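Jul 12, 2011

Spent the evening on the Rernivis lineage rules for the campaign. The draft had two incompatible accounts of the founder. In the Kodon chapter he is embraced in the siege year and sleeps until the fleet burns. In the Stullow appendix he is awake the whole time and running the salt trade. I kept the Kodon version and moved the salt trade to his childe, Wickramasinghe, who needed a source of income anyway.

Word count went from 1,931 to 1,447 after the duplicate passages came out. The limit for the full supplement is 3,000, so there is space for the discipline table and one more elder.

Blood pool for the founder is now 50. It was unlimited before, and an unlimited pool breaks the torpor rule on the second night – the roll never comes up. Tested with pencil and dice for six nights of game time. He goes under on the fifth, late enough for the players to meet him once.

Still unresolved: whether the curse passes to ghouls. The old text says "all who drink," and read strictly that includes them. I would limit it to those fed three times.

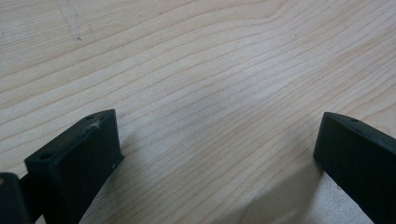 Sang-wook Song wrote back that three feedings is too generous, and that the curse should take hold at the first drink or the cult has no reason to fear its own cup. He also wants Wickramasinghe two generations weaker. Sajib Pathirana has not answered yet.

Will try one feeding with a willpower roll. The appendix map has to wait until November.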